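4. The open day

4.1 Setting and visitors

The system was shown to the public in March, when the Atberg building opened its ground floor to families, local schools and anyone else who cared to walk in. We had run the clearing-up task many times behind a closed door, and we were keen to find out how it would stand up to people leaning over the table and asking questions. It was a wonderful day for us, and it taught us things that our bench trials had not.

Visitors came through in small groups, each staying for one full run of the task and as much talk as they liked afterwards. Kirsty Kershaw led the talks and one of the other authors sat at the stop button. We used the Yeoman controller described in Section 3 with no changes for the day, and the same model weights, trained on 3,000 recorded runs from the Erkine and Skostia sites. No one had tuned anything to the room. The light came from high windows on one side and changed a good deal between morning and late afternoon.

4.2 The task as shown

We chose clearing up after a meal because everybody knows it. A visitor does not need to be told what a finished job looks like, and a child of six can say whether the robot has put something in a silly place. The two arms work from one side of the table, each with a two-fingered gripper and a small camera near the wrist. Dishes belong in the rack, rubbish belongs in the clear bin, and spilt food is gathered on the black tray. The turquoise tray is where a used meal is set down for the robot to sort. Figure 2 gives the layout from the robot's side of the table, with dishes in the rack, rubbish in the bin and the rice still to be dealt with.
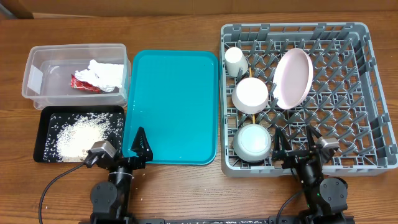

Figure 2. Table layout for the clearing-up task. Left: clear bin with a paper towel or tissue and a wrapper, and the black tray with spilt rice. Centre: turquoise tray, empty. Right: grey rack holding a cup, bowls and a pink plate.

4.3 What visitors asked and noticed

We kept a notebook by the stop button and wrote down questions as they came. The most common one, by a long way, was how the robot knows that a wrapper is rubbish and a bowl is not. We loved this question. It goes straight to the heart of Section 2, and we found that the best answer was to let the visitor pick the next item and watch what happened. People who had been polite and a little bored became very interested indeed once the choice was theirs!

Rice drew the biggest crowd. Loose grains are hard for two stiff fingers, and visitors could see the trouble without any help from us. Several suggested tools: a spoon, a small brush, a piece of card. One boy proposed tipping the whole tray into the bin, and then argued his case very well. We have since added tray tipping to the list of moves to be recorded at Skostia, and the credit is his.

Thin items also raised a good discussion. A chopstick between the pegs of the rack is easily lost against its neighbours, and a retired joiner spent a happy 10 minutes with us on how she would hold one. Her advice was to grip near the end and let the weight settle before moving. Our planner grips near the middle. We plan to test her way against ours in the next round of trials.

4.4 Changes made after the day

We made 2 changes as a result. The arms now pause briefly before reaching across the centre of the table, which visitors told us would make the movement easier to follow, and the spoken prompts have been rewritten in shorter sentences. Neither touches the learned model, so the results in Section 5 can be compared directly with those from before the open day.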